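Rallameo Puzzle Library: Frequently Asked Questions

Last updated Tuesday, October 29, 2024

Borrowing

How many puzzles can I take home?
Four at a time. We used to have no limit, and then one member took the entire lighthouse section over a long weekend. We don't judge, but we did make a rule.

How long can I keep them?
30 days. You can renew once by email or by telling whoever is at the desk. If you need a second renewal, the puzzle is winning and you should consider letting someone else have a turn.

What sizes do you have?
Most of the shelves are 1000 pieces, because that is what people donate after the holidays. Smaller ones are by the door. The very large ones are in the back closet and need two people to lift and, usually, a household meeting before they're borrowed.

Do I have to return it in pieces?
Yes. Please break it up completely. Leaving the sky in big connected chunks is thought of as a kindness by some members and as vandalism by others, and we are tired of the emails.

Working on a puzzle here

Can I do a puzzle at the library?
During open hours, yes. The tables are first come, first served. White tabletops are the best for sorting dark pieces and terrible for snow scenes, so choose your evening accordingly. No drinks on the tables, including drinks with lids. Everyone's lid is the good kind until it isn't.

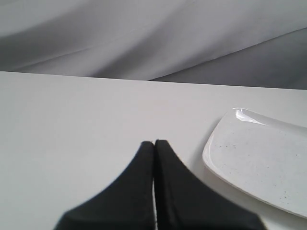 Can I leave a half-finished puzzle out?
No, but you can slide it onto a carrying board and put it on the rack with your name and a date. Boards without a name get broken up on the first of the month. Boards with a name and a rude note get broken up sooner.

May I help a stranger with theirs?
Ask first. If they say "I'm fine, thanks," they are fine, thanks. Standing behind them and breathing in sharply counts as helping.

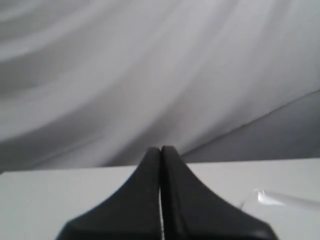
Far edge of the table, with the gray cloth behind.

Missing pieces

I finished it and there's a piece missing. Now what?
Look under the couch, inside your cuffs and beneath the dog. Then fill in the yellow slip in the lid and draw the missing shape if you can. A puzzle with one gap stays on the shelf with a sticker. More than that and it goes to the craft bin.

I found a piece and it doesn't belong to anything I borrowed.
Bring it in. Tove Snorradóttir keeps the orphan jar and has a frightening memory for edges. She has reunited a piece of the Pietrzak harbor with its box after two years.

Joining and donating

What does it cost?
Membership is $30 a year per household. You decide what a household is.

Will you take my old puzzles?
Yes, if they're complete and don't smell of basement. The Clelleck and Kustlow boxes are always wanted. We have enough kittens in baskets to last this town a generation.

Can I mail something back?
You can, at your own expense, to P.O. Box 3844. Tape the lid down. Then tape it again, and put your name inside, so we know whose box of confetti we've received.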